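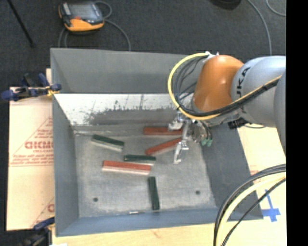 Do you need to know how to code to teach an arm to pick blocks out of a bin?

You need patience and a decent way to steer the thing, and the coding can wait. I've spent the winter with the Fulta hand controller kit, which lets you drive an arm remotely and save every run as a demonstration, and I hadn't written a line of anything until the last week of it.

So, the review. I paid 499 dollars for the kit, bought direct from Mukumberg, who look after Fulta orders in this part of the world. For that you get the hand controller (a chunky grip with a thumb wheel and a trigger), a little base station, a foot pedal, and a licence for the Drirnbridge recording software. You supply the arm, the bin, the blocks and the coffee!

Setup was easier than I'd feared. I had the grip talking to the base station before my tea went cold, and matching its directions to the arm's took one more evening. My tip is to sit or stand so that your left is the arm's left. I started out facing it from the other side and every single move felt like reversing a trailer.

The steering is lovely once it clicks. You tilt your wrist, the gripper tilts. You ease the trigger in and the fingers close at the same pace, so you can nudge a block round a bit before you commit to it. The scale wheel is my favourite part by a mile – crank it down and a big sweep of your hand becomes a tiny creep at the tool, and that's what you want when there are red and green blocks lying at all sorts of angles and one is hard up near the wall of the bin. Blocks near a wall are the real test. Out in the open any old approach will do, but next to a sloping side you have to think about where the rest of the gripper is going, and your demonstrations need to show that thinking.

The pedal marks the start and finish of each run. I thought it was a gimmick and now I'd hate to be without it. Before the pedal I was putting the grip down to click a mouse, and every recording ended with a daft little wobble that the arm then faithfully learned. (Ask me how long it took to work out where the wobble came from. Actually, don't.)

Drirnbridge is the weak spot. It records fine and the playback is smooth, but the labelling screen is a pain. You can't rename a batch all at once, the undo only goes back one step, and the colours they've used for good and bad runs look nearly the same on my old monitor. I do 24 runs in a sitting, toss the clumsy ones, and it's the tossing that takes the time. There's meant to be an update in December and I really hope it sorts this out.

I also had a go with the Prokopenko guide handle, where you hold the arm itself and walk it through the job. It's cheaper and you'll be recording within minutes. For teaching one neat path over and over I'd happily use it. In a bin, though, my own forearm kept getting in the way of the view, and after an hour my shoulder was complaining. Pushing a heavy arm around also makes you take shortcuts, and they show up in the runs. Remote wins for me, but if you've got a small, light arm you might feel the other way.

A few smaller gripes. The grip's cable is too short, so budget for an extension. The rubber on the trigger gets slippery on a warm day. The manual gives the pedal two lines and never mentions that it can be swapped to the left foot (hold it down while you plug in the base station).

Would I buy it again? Yep, I would. I'm giving it 8 out of 10, with a point off for the labelling screen and another for that cable. If you're buying one, keep your first lot of demonstrations short and leave the speed setting at its lowest until your wrist gets the idea. Mine took a weekend.

Posted Monday, August 31, 2020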